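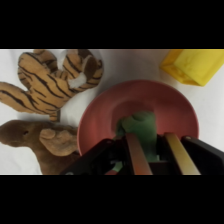
Wrist camera view from the Pestelent study, with the gripper at the bowl.

LINDSAY, January 13, 2026 – Pestelent today released the results of a study on teaching a robot arm to pick up and place soft objects. The method, called Virkis, trains one control policy on views from the wrist and from a fixed camera.

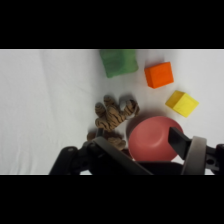
The training set holds 4000 demonstrations recorded on a tabletop with plush toys, cubes and a bowl. The policy was then tested in 1098 trials with the objects rearranged before each one. It completed 866 of them. Most failures came from a poor first grasp on a soft item.

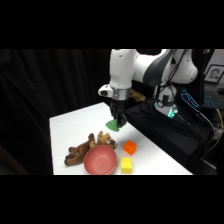
A further 408 trials used the wrist view alone and are reported separately. Fenemeo, which funded the work, will host the data and code for download by the end of January.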